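Notebook, Widonwood student project, October

Started at 9. Batteries and grippers had been left on charge overnight and all of them came up on the first try, which makes a change from last week. Cube markers wiped down with a dry cloth before anything else. Please keep doing this. A thumbprint across the black squares is enough to lose tracking on one hand, and you only find out when you look at the logs in the evening.

Aim for the morning was to get everybody recording bathroom tasks at the same time, one person to a station: tub, vanity, toilet. Up to now we have done them one after another and it eats the whole session. The target for the Fledbridge round is 200 clean episodes per station. Tub is well behind the other two, so I took the tub myself.

Calibration as usual. Close both jaws fully, open fully, hold still, then start. I have been skipping the hold and it shows in the first part of my older episodes, where the pose drifts before it settles. Not skipping it any more. I have written HOLD on the sheet in capitals.

The tub task is wiping the basin and working the tap handles. The wiping is fine. The handles are the hard part. They are short and black, and the jaw tips are dark as well, so on playback it is hard to tell when contact starts. I tried coming in from above and from the side. From the side is better for the single handle on the right of the spout. For the pair on the left I kept catching the neighbour on the way in. Went slower, elbow out, and that mostly cured it.

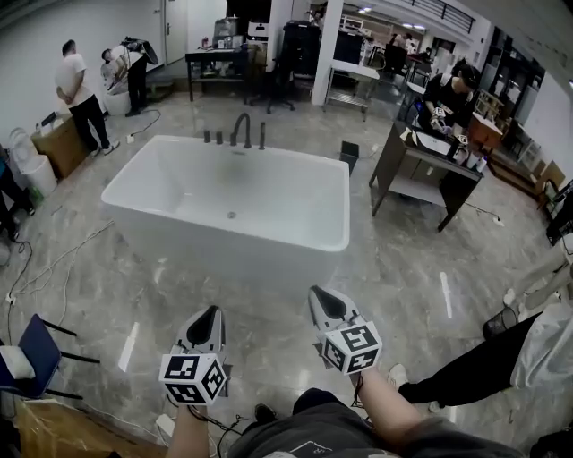

Seat height matters more than I expected. If I sit too low, my wrists come up over the rim at an angle and the cubes turn away. If I stand, my back complains after a few minutes and the movements get hurried. Sitting close to the rim with both forearms level gave the steadiest traces of the day. Whoever takes tub next, please try that first and note down if it doesn't suit you.

Cables. The lead on the left gripper runs back along the forearm and it tugs when I reach for the far rim. Two episodes thrown away for that. Taping it at the elbow helped, but leave slack or it pulls at the connector. I would like a proper strap before the next session. Koltine sell a soft one with a loop; will check what is left in the budget.

Floor leads also need sorting out. There are too many of them running across where people walk. Plan is to bring them all in along the wall and tape them down before anyone picks up a gripper.

Stopped for lunch, then a run of tub episodes with no changes to the set-up. Discarded anything where a cube went out of view for longer than a moment. I haven't totted up the good ones, that goes in the shared sheet and not in here.

Naming. Still a mess. Half of the files from the vanity station have the old prefix. The Naidoo script expects station, then operator, then run, and it skips whatever doesn't match without saying so. I have renamed the old ones by hand and left a copy of the originals in the archive folder. If your episodes seem to have vanished, look there before you record them again.

Replayed a handful of the morning's episodes on the small arm in the afternoon. Wiping transfers well. Handle turning does not, the arm arrives a little high and closes on nothing. Could be the offset between cube and jaw tip, which was measured on the first pair of grippers and never redone. Will measure it again with callipers, both hands, and put the numbers on the next page.

To do:
- re-measure cube to tip offset, left and right
- strap for left lead
- tape floor leads along the wall
- matte tape in a light colour for the jaw tips, see if contact is easier to read
- more tub

Packed up at 5, grippers back on charge.

Comments

vanity_shift: Sorry about the prefixes, mine was an old config. Fixed on my laptop now.

tk: Did the offset on my pair last term and left and right were not the same. Worth doing each one separately.

second_year_mech: What 200 are we counting, recorded or kept?

notebook author: Kept.

tk: Then we need more tub.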